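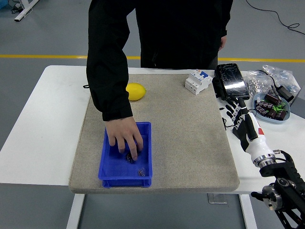
Waschen in der Wanne: Wolle, Seide und andere empfindliche Sachen

Stand: März 2018

Seit ich in einer Wohnung ohne eigene Waschmaschine lebe, wasche ich viele Sachen mit der Hand. Am Anfang habe ich fast alles falsch gemacht. Ein Pullover ist dabei so klein geworden, dass er nur noch einem Kind gepasst hätte. Inzwischen geht es gut, und ich schreibe hier meine Regeln auf. Deutsch ist nicht meine Muttersprache, ich bitte um Nachsicht, wenn ein Ausdruck etwas ungewöhnlich klingt.

Die richtige Wanne

Man braucht keine teure Ausrüstung. Eine einfache Wanne aus Kunststoff genügt, wenn sie innen ganz glatt ist. Mit der Hand sollte man vor dem ersten Gebrauch einmal über den Boden und die Wände fahren. Kleine Grate vom Gießen kann man mit feinem Schleifpapier entfernen, sonst ziehen sie später Fäden aus der Seide.

Ich stelle die Wanne auf den Tisch und nicht in die Dusche. Der Rücken ist dafür dankbar. Wer klein ist, nimmt einen niedrigeren Tisch, damit die Arme locker nach unten reichen. Unter die Wanne kommt ein altes Handtuch. Volle Wannen bitte nicht tragen, sondern mit einem Messbecher leeren, bis sie leicht genug sind.

Wasser und Waschmittel

Für Wolle nehme ich Wasser mit höchstens 30 Grad. Mit einem Badethermometer habe ich einmal nachgemessen: Bei mir war das Wasser, das ich für lauwarm hielt, schon 31 Grad. Also lieber messen und nicht nach Gefühl gehen. Das Wasser zum Spülen soll dieselbe Temperatur haben wie das Waschwasser. Der plötzliche Wechsel von warm zu kalt kann die Wolle verfilzen.

Beim Waschmittel ist weniger besser. Für einen Pullover reichen zwei Teelöffel flüssiges Wollwaschmittel. Ich benutze das von Hollia, weil es fast nicht riecht, aber jedes andere Wollwaschmittel ohne Enzyme ist auch recht. Normales Vollwaschmittel ist für Wolle und Seide nicht geeignet. Zuerst das Mittel im Wasser verteilen, dann erst das Kleidungsstück hineinlegen.

Das Waschen selbst

Kleidungsstück auf links drehen, Knöpfe schließen, Reißverschlüsse auch. Unter Wasser drücken und wieder loslassen, mit gespreizten Fingern, wie bei einem Schwamm. Nicht reiben, nicht wringen, nicht am Ärmel aus dem Wasser ziehen. Nach etwa 2 Minuten Drücken lasse ich alles kurz liegen, nie länger als zehn Minuten. Seide bleibt noch kürzer im Wasser, bei ihr genügen drei Minuten.

Dunkle und helle Sachen wasche ich immer getrennt. Bei einem neuen roten oder schwarzen Stück mache ich vorher die Probe: eine Stelle innen am Saum nass machen und ein weißes Tuch darauf pressen. Bleibt Farbe am Tuch, wird das Stück allein gewaschen, und zwar kühl.

Kragen und Bündchen brauchen manchmal etwas mehr. Dort gebe ich einen Tropfen Waschmittel direkt auf den nassen Stoff und klopfe mit den Fingerspitzen. Bei fettigen Flecken hilft Gallseife, jedoch nur an einer Stelle, die man vorher geprüft hat.

Spülen

Spülen, bis kein Schaum mehr kommt. Meistens sind das 2 Durchgänge, bei dicker Wolle manchmal drei. In den letzten Durchgang kann man einen Löffel weißen Essig geben, wenn das Wasser in der Gegend hart ist. Auf Seide wirkt das auch schön, sie bekommt den Glanz zurück. Weichspüler lasse ich ganz weg.

Trocknen

Das nasse Stück mit beiden Händen von unten fassen, wie man einen Teig hebt, und auf ein trockenes Handtuch legen. Das Handtuch mit dem Stück zusammen einrollen und mit den Unterarmen darauf drücken. Danach das Stück auf ein zweites, frisches Handtuch legen und in Form ziehen: erst die Länge, dann die Ärmel, zuletzt den Kragen. Wer es genau mag, misst vor dem Waschen mit dem Maßband und schreibt sich die Zahlen auf.

Wolle niemals aufhängen. Auch nicht auf die Heizung legen und nicht in die direkte Sonne. Im Juli war mein Strickkleid am offenen Fenster nach einem Tag trocken, im Winter dauert es zwei bis drei Tage. Einmal wenden nicht vergessen.

Ich habe lange mit dem Wäschenetz von Lodside getrocknet, das man über die Badewanne spannt. Es ist praktisch, hängt aber in der Mitte mit der Zeit durch. Für schwere Jacken ist der Tisch mit Handtuch besser.

Noch einige Kleinigkeiten

Die Schleuder: Wenn im Haus eine Schleuder steht, darf Wolle für kurze Zeit hinein, in einem Wäschebeutel und bei höchstens 1000 Umdrehungen. Seide bitte nicht.

Ringe und Armbanduhr vor dem Waschen ablegen und die Ärmel hochschieben. Raue Hände vorher eincremen und die Creme gut einziehen lassen.

Pilling entfernt man erst am trockenen Stück, mit einem Wollkamm oder einem alten Einwegrasierer, ganz flach geführt.

Die Wanne nach dem Gebrauch ausspülen, abtrocknen und umgedreht lagern. Kalkränder gehen mit dem Rest vom Essig weg.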